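Jultach: A Sorting Arm for the Shared Workshop
Final project report

1. Goal

The original proposal promised an arm that would clear a cluttered workbench by itself. The revised proposal, submitted in July, promised an arm that would pick one thing out of a basket. We stand by the revised proposal.

2. Build

The arm was assembled at Zustside, the shared workshop where we rent a shelf and half a bench. Most of the budget went into the gripper. Version one had smooth fingers and treated every object like a bar of wet soap. Version two has a diamond-pattern grip on the inner faces and long slots cut through the sides. The slots were meant to let the fingers flex. They mostly let us say the fingers were designed.

A small camera sits at the wrist and looks out past the fingertips. Mounting it took 7 tries, six of which gave us an excellent view of the mounting bracket.

3. Software

Motion control runs on Sesura, a set of scripts left by last year's group with one comment in the whole thing ("fix this"). We fixed it in places. Approach height is still typed in by hand before each run.

4. Testing

We ran 61 attempts on the basket task. An attempt counted as a success if the object left the basket and reached the drop spot without help from a human hand or knee. The arm managed 23. Misses were mostly poor approach angles, with the fingers catching the rim on the way down.
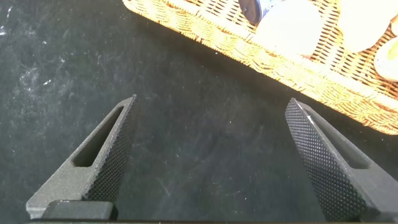
Figure 1. Wrist camera view with the gripper open and the wicker basket at upper right.

Glare was the other problem. Pale objects under strong light wash out in the camera view, and the edge finder then picks a grasp point at random with great confidence. The dark tabletop also shows every speck of lint, and Sesura takes a keen interest in lint.

5. Next steps

Move the lamp. Replace the hand-typed height with a distance sensor. Ask Zustside for the other half of the bench.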